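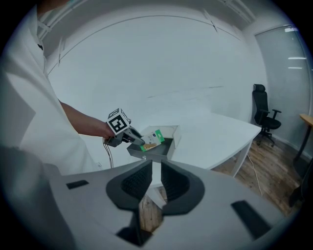 Let me start with the money, because I know that's what you open these reports for. We've committed most of the equipment line now, and I'm happier with where it went than I was in the spring. The big change from the plan you approved is that we're buying hand-held grippers before we buy another arm. They're cheaper, they don't need a safety fence, and anyone on the team can pick one up and start recording a pick. The task set is still small packaged goods going in and out of shallow containers, like the white and green box in the gray metal one, and we've been careful to keep the containers boring. Ordinary office stuff, bought new or begged from the supply closet. The marker cubes that sit on top of the grippers come under consumables, in case you go looking for them under hardware.

So, what we've bought. We have 4 grippers on order from Birkier, at the price in the April quote (they held it for us, which was kind, as it had technically run out). The extra fingertips come from Tramer and they're sold in packs of 20. I'd budgeted for one pack and I've now put in for three. Fingertips wear out faster than I guessed, and when the pads get smooth people start squeezing harder without noticing, and then the recordings look different from one week to the next. I'd much rather overspend a little on rubber than throw out sessions!

The thing I underestimated was cable. Long cables, short cables, the right-angle ones, spares for all of them. I had a single line in the proposal called "misc. electrical" and I'm embarrassed by how small it was. Man-lok Tsai went through every order we've made since we started and rebuilt that line properly, with lead times, and you'll find his table in the attached sheet. He also caught that we'd been paying for fast shipping on things we didn't need for a month. That's fixed.

Now the arm. You'll remember we'd planned to get a second one this year and had it down to two choices, the Yau and the one from Grusside. Kastriot Pavlović spent a couple of days with each sales team and wrote up a side-by-side for us. His view is that the Yau is the better machine and the Grusside is the better purchase - the service contract is simpler, the spare parts are in the country, and the wrist mount takes our gripper with no adapter plate. I agree with him, a little grudgingly. I liked the Yau a lot. But an adapter plate means another drawing, another order and another thing to line up every time somebody takes the gripper off, and we're not a big enough group to enjoy that. 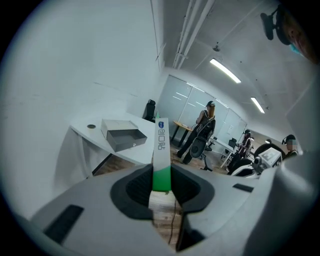
What I'd like to do is hold the arm order until October. By then we'll have enough recorded picks to know what reach we need, and I'd hate to buy for the wrong table height. Our target before we sign anything is 100 clean recordings of each task, with more than one person doing them. We're on track for the easy tasks and behind on the thin, flat items, where people tend to fumble and start over. I don't think that's an equipment problem, I think we just need better instructions for whoever is holding the gripper, and I'm rewriting those this week.

Furniture and space are fine. We went with plain white desks and wheeled office chairs, all from the general office budget, so none of it touches yours. Storage is going to get tight once the new grippers arrive and I've priced a lockable cabinet, which I can cover out of what we saved on shipping.

A couple of things I need from you. First, a yes or no on moving the arm money past the end of the quarter. Finance tells me it needs your signature and a short note, and I've drafted the note so you only have to fix my wording. Second, I'd like to go up to 3 years on the service contract if we do pick the Grusside. The yearly cost drops and it saves us having this same talk every summer. The quote for both versions is in the folder with Kastriot's write-up.

I'll send the next set of numbers when the Birkier invoice lands. If you want to talk through the arm choice before then, call me - mornings are best, I'm usually at my desk and haven't started on the orders yet.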